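Checking approach and grasp views in a simulated drawer task

Part 4 of the Ula bench rules. Maintained by Anatole Arnaud and Zulkifli Khoo.

The procedure covers the wrist view in simulated cabinet and drawer scenes. It applies before a scene is released for batch runs on the Dara cluster. You need the scene file, the gripper model and write access to the Vondthorpe log. Start from a clean checkout, because local edits to the contact settings are not recorded in the log.

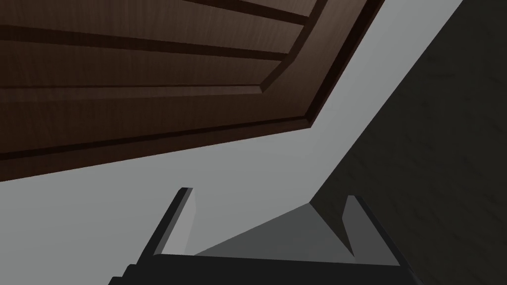
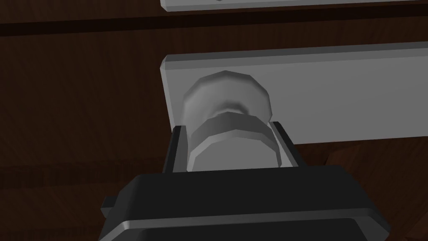 Simulated gripper views. First: fingers open, nothing held. Second: fingers closed on the knob's rim.

Step 1. Fix the open pose

Load the scene with physics paused. Command the fingers to full opening and save the joint values as the reference open pose. Both inner finger faces must be visible in the wrist view with nothing between them. If only one finger shows, correct the view mount before going further. Do not compensate by rotating the gripper in the scene file.

Furniture panels may overhang the gripper in this view. That is allowed as long as the collision checker reports no contact in the reference pose.

Step 2. Set the approach

Define the approach as a straight segment ending at the knob. The last part of the segment must be free of wrist rotation. Rotation close to the panel is the usual source of finger-to-panel contact, and the solver tends to hide it by pushing the finger out again on the next step.

Run the approach 3 times at low speed with contact logging on. Any contact with a panel or handle bar before the fingers start to close is a fail. Contact with the knob at this stage is a warning and goes in the log with the step number.

Step 3. Close on the knob

Close under force control, not position control. Position control will drive the fingers into the knob mesh if the target width is set too small, and the result still looks like a firm grasp on screen.

Knobs in our library are low-polygon. The facets change where the first contact falls, so compare the contact points on both fingers. They should lie on opposite sides of the rim. A pair of contacts on one finger and none on the other is a fail, whatever the view shows.

Hold for 5 seconds of simulated time with no pull applied. Contacts that flicker on and off during the hold mean the time step is too long or the contact stiffness too high. Reduce the time step first.

Step 4. Pull and release

Apply the pull along the drawer axis. Read the axis from the joint definition; estimating it from the view gives errors when the handle sits at an angle on screen. Stop at the joint limit, open the fingers, and retreat along the approach segment in reverse.

Repeat the full cycle 3 times. The drawer joint must stay within its limits each time, and the fingers must return to the reference open pose.

Step 5. Record

Enter the following in the log:

Scene file and commit
Time step and contact settings
Reference open pose
One wrist view with the fingers open and one with the knob held
Pass or fail for steps 2 to 4
Initials of the person who ran the check

Views are saved as rendered – no brightness correction, no cropping. Dark fingers against dark wood are hard to read, but a corrected view can no longer be compared with what the policy receives. If the fingers cannot be told from the background at all, change the scene lighting and start again at step 1.

Common faults

Fingers pass through the knob: collision geometry missing or assigned to the wrong group. Check the knob separately from the handle bar.

Drawer moves before the pull: joint friction set to zero. Scenes imported with the old Gounder converter need this set by hand. The January audit covered 148 scenes, and any scene added after it has to be checked individually.

Knob slips during the pull: check the friction values on both surfaces before raising the grip force. Changes to grip force need a second set of initials.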